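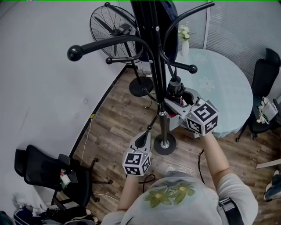
Hallway and Corner Furniture Set: README

Welcome, and thank you for taking the time to read this before opening the folders. This is the part of the Danach home collection that deals with the things people keep near a door or in the corner of a small room: coat racks, fans on stands, little round tables, and whatever ends up hanging on or draped over them. I have a real soft spot for this set (coat racks get very little attention in the indoor collections I've worked with), so forgive me if I go on a bit.

What's in it

There are 200 short recordings from 28 rooms, with 2,000 stills pulled from them. Each room has its own folder, and each folder has a notes file where I wrote down whatever seemed worth knowing about the furniture. Some notes are long. The one for the Pletier rooms is nearly all about tablecloths, and I stand by it.

The activities are small everyday ones: moving a rack, turning it, getting a hold on the pole, shifting a garment from one hook to another. Please check the notes file for the activity name, as the folder names only give the room.
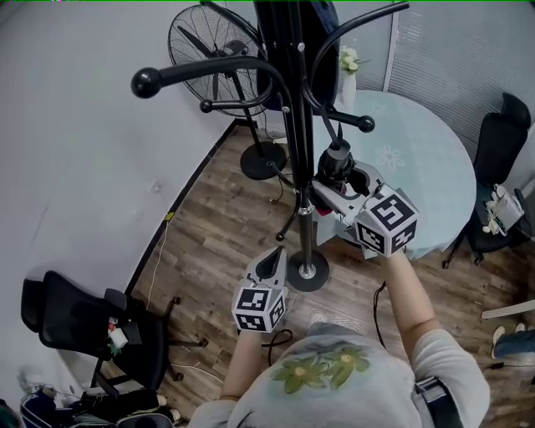

Coat rack with curved hooks and ball tips, dark garment at the top, wooden floor.

About the coat racks

Racks are labeled by pole, base, collar and hook. A hook label takes in the whole curved arm along with the ball at the end of it. I went back and forth on this for most of September, and early on the balls had a label of their own, so if you have the old Ding release you will need to merge the two. A collar gets a label only when it's a different color from the pole.

Anything hanging is labeled "garment" unless you can plainly tell it's a bag, in which case it's "bag." When it could be either one, we use "hanging item." There are more of these than you'd think, especially with dark cloth bunched up at the top of a rack!

Known problems

Thin black hooks in front of a black fan guard are hard to outline, and I'm sure a few are wrong. Fan stands and rack poles were swapped in 32 stills; they're listed in fixes.txt and will be corrected in the next version. The Nedico folder has no tablecloth labels yet.

Questions and corrections

Write to Laiba Dhanial through the project page. Please include the room folder and the still number, and if you've found a swapped pole, tell me which piece it really belongs to. I read everything, usually in the evening, and I'm always happy to talk about hooks.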